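Recording demonstrations in simulation: a guide for new operators

Written by Luminița Costache, with corrections from Umut Ateş. Last changed 2/2/22.

This guide explains how to record demonstrations for the Netudance set. You need a computer with the Jurnik simulator installed, the hand controller and an operator account. If you do not have an account, write to Umut and he will make one for you. Please read the whole page before you record anything.

1. Start the simulator and check the controller

Open Jurnik and choose your task from the list on the left. Wait until the status line says "ready". Then press the trigger on the controller and release it slowly. The fingers in the simulator must follow your hand without a delay. If they jump, close the program, unplug the controller and begin again. Do not try to record with a jumping controller. We lost a good part of the January recordings in this way.

2. Turn on the wrist view

Go to View and select Wrist. You will now see the room from the gripper, in the same manner as the learning system sees it. Many new operators prefer the room view, as it is more comfortable for the eyes. You may use the room view to plan your path, but during the recording please keep the wrist view open. When you are guided by something the model cannot see, the example is difficult to learn from.

The wrist view needs some practice. Things look tilted, and a large piece of furniture may fill one side while the other side is only background. Spend your first session just moving with open fingers and do not save anything.

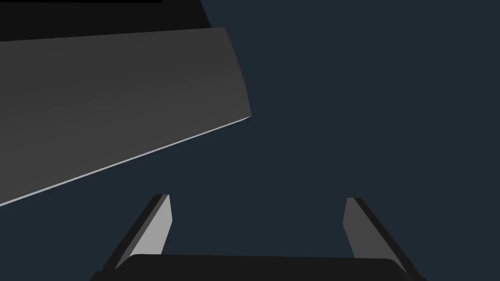
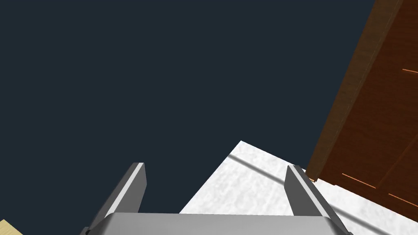
Wrist view, with the fingers open and nothing between them.

Sindircombe Notes on Robot Learning, issue 2, page 70

3. Approach the object

Open the fingers fully before you come near. Move at an even speed and stop for a moment before you close them. This short stop is useful for us – the Gough script looks for it when it cuts the recording into parts. If you come in at a wrong angle, go back a little and correct it. Small corrections are welcome in the data. Long searching is not, so if you have lost your direction completely, press Discard and start from the beginning.

Try not to push against cabinets, walls or the table. The simulator will permit it, but the contact forces become strange and the arm may shake for the rest of the episode.

4. Close, move, release

Press the trigger in one movement. Do not tap it several times. When the object is at the goal place, open the fingers, move back and keep your hand still until the counter stops. An episode may have 400 steps at most. If you need more, the task was probably started from a bad position, and you can ask for a new one with the Reset button.

5. Label the episode

After each episode a small window appears. Choose "success" only when the task is fully finished. If the object was moved but it fell, choose "failure" and save it anyway – we keep the failures in a separate folder and use them for the checking model. Write a comment if something unusual happened. One short sentence is enough.

6. Send your work

At the end of the session press Upload and leave the computer on until the bar is full. The aim for this round is 2,000 successful episodes from all operators together. Please do not hurry because of this number. An operator who makes 70 clean episodes helps us more than one who makes many careless ones.

If the upload stops, do not delete the local folder. Write to me or to Umut with your operator name and the task name.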